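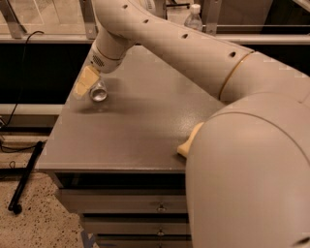 Start with the cup, because most of the questions later come back to it. The Troltby task is short: pick up a cup, carry it over the table, put it down. We picked a clear one on purpose. In this shot the gripper has it just above the gray tabletop, and the brightest parts of the cup are the highlights on its rim and base. The person on the remote controls has very little else to go on. Pause here and let the room look.

Next slide, two ways of showing the task. By hand means you take hold of the arm and move it through the motion yourself. By remote means you sit at the Irby station and the arm follows you. We did both at Deltitz, starting in July. Say early that neither one won outright.

By hand: new people get it in a few minutes. The motions come out smooth. The trouble is that your own arms and head end up in the recordings, and the robot won't have them there when it works alone.

By remote: slower to learn. Katia Sala trained all 4 operators and had each of them do the put-down until they were bored with it. The first thing people do is squeeze too hard. The second is let go too high – you can't feel the table through the controls, so you watch the shadow under the cup and bring the two together.

Numbers, keep this quick. 700 demonstrations recorded, 102 thrown out. Most of those were long hesitations over the table. We kept the ones where the operator missed and corrected, and I'd do that again. Mention that Cocco was trained on the clean runs only at first and did poorly whenever the cup started a bit off its usual place.

If someone asks about the second arm: the task doesn't need it. We recorded its position anyway so the files match the two-handed work.

Play the 2 clips here if the sound is working. Remote first, then by hand. Don't talk over them.

Last point before questions – agree on what counts as done before anyone records. We changed our minds partway through about how close to the edge was too close, and had to go back through the files and relabel. Leave ten minutes for questions.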